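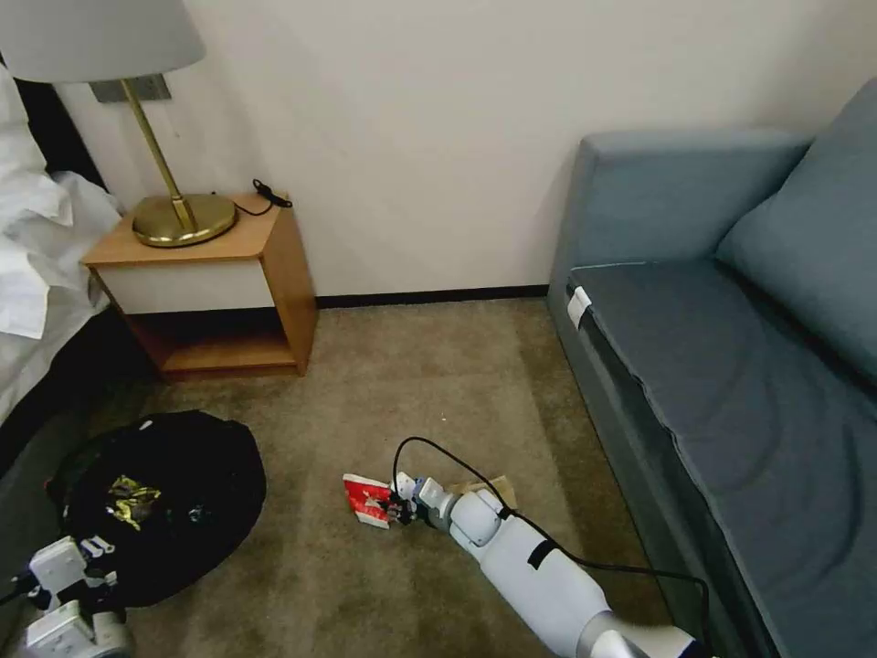

Floor pick-up between the bed and the sofa, two arms, standard grippers.

Cistalden two-arm room unit
Supplied by Gisler
Hire or purchase

The Cistalden is a two-arm machine for clearing guest rooms before the cleaner comes in. It is meant for small hotels, staff lodgings and serviced flats. It picks litter and light objects off the floor and puts them in a bag or tray. It does not make beds, and we would ask buyers to be wary of anyone who tells them a machine at this price does.

We sell this unit and we also service it, so we have an interest in you not buying it for the wrong reasons. Please read the whole page before asking for a quote.

What it does well

Wrappers, small cartons, socks, towels, paper. Short-pile carpet suits it. It will work next to furniture, and the forearm is slim enough to get beside a nightstand without moving it. It can run while the cleaner does the bathroom.

What it does badly

Coins, hair grips, anything flat and stuck down. Dark items on dark carpet. Crumbs, which still need a vacuum cleaner. Loose cables on the floor should be lifted out of the way first. It cannot tell rubbish from a guest's belongings with enough certainty for us to let it decide, so on a stay-over room everything it picks up goes in the tray and a person looks through it. Several hotels have asked us to switch that step off. We won't.

What it changes for staff

The usual claim is that a machine like this "frees up" the housekeeping team. We put one into the Ploltano, a house with 44 rooms, and left it there through April. The cleaners bent down less, and most of them liked that. They also spent time fetching the unit, waiting for lifts, emptying the tray and calling the desk when it stopped. On average it took 17 minutes in a room that a quick cleaner could pick up in a fraction of that. Whether this counts as help depends on whether the cleaner has something else to do meanwhile.

Ursina Frei runs housekeeping there and kept her own notes. "I was told it would save me a person," she wrote. "It didn't, and I never had a person to spare. It's good on the rooms after a big party. On an ordinary morning I leave it in the cupboard."

The Flunport lodgings tried the opposite and raised the number of rooms per shift as soon as the unit arrived. They went back to the old number before the hire ended. Our contract now asks you to leave room targets alone for the first 200 room visits. Some buyers find this cheeky – it stays in.

Practical points

Minimum hire: 22 working days
Training: one morning on site, for the people who will use it as well as the manager
Spare gripper pads: included with hire, charged on purchase
Not for use with a guest in the room
Needs a level route from store to room, with no steps

Questions and site visits go to Rupert Pfister at Gisler. He will want to talk to your cleaners before he gives a price, and he will ask to do it without you there.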